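Forums > Coarse Fishing > Stillwaters > Talthorpe winter stocking

fenline
Talthorpe say they put 414 carp in on Thursday, all doubles. I paid my 19 quid, fished from first light and had one small roach. Anyone had a proper fish out of there, or is this the same tale as last winter?

peg6
Had two on Lornix pellet, both decent. Cold water slows them right down. One blank proves nothing.

mudandmaggots
Two fish doesn't prove 414 either. Did anyone see the lorry? Estent let members watch theirs go in and weigh a sample. Talthorpe put up a notice and a new price.

peg6
They've stocked every year I've been a member. Why would they lie about it?

fenline
I didn't say lie. I'd like to see the paperwork — a supplier's receipt would do me. And doubles after a winter stocking usually show themselves. I watched the water for six hours and nothing rolled.

kneathregular
We had this at Kneath. The fish were there, but they sat in the deep corner until March and wouldn't look at a bait. Try the dam end, 15 feet down, single grain of corn.

mudandmaggots
So the advice is pay another 19 quid and fish one corner. I'll wait until somebody lands a few. 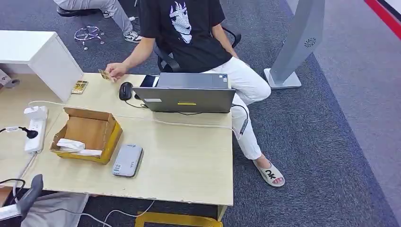
Is a day ticket at Talthorpe worth buying before March?
Only if you can get a peg at the dam end, and even then the catches reported so far are two carp and a roach.

Contact the moderators | Copyright Stillwaters Forum | Back to top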